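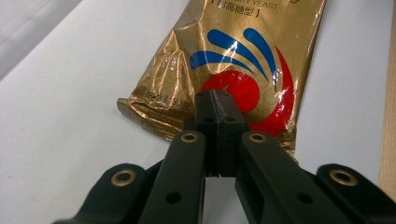
The yeast packet in the gripper, pinched just below the red logo.

Picking up foil packets with the hand-held gripper

If you're new to our Tuesday club, you'll probably start with blocks and feel great, and then somebody hands you a foil packet. I love this one! It's floppy and shiny, and it taught me more about grasping than a month of blocks did.

What you need: the hand gripper, a sealed packet (ours is dry yeast, 50 grams), and a clear patch of white table.

1. Lay the packet down flat and look for a spot where the foil already bunches up a little. Salma goes for the middle every time, but I like it closer to one end.

2. Open the fingers a bit wider than you think you need and come in low, with the tips almost brushing the table.

3. Squeeze slowly. You want the two pads to meet with a fold of foil between them — if they just skate over the top, back off and try again a little lower.

4. Hold for two seconds before you lift. Count out loud if you have to (I still do).

5. Lift, move it over, set it down, and let go gently so it doesn't flick away from you.

Do seven good ones in a row and then turn the packet to a new angle. Creases are fine, so don't smooth it out between tries. If the shine bothers you or washes out your video, tilt the lamp away — Tapio found that one for us in November.

When you're done, write your tries on the Plurine sheet by the door, misses too, and put the packet back in the bin with the other soft stuff.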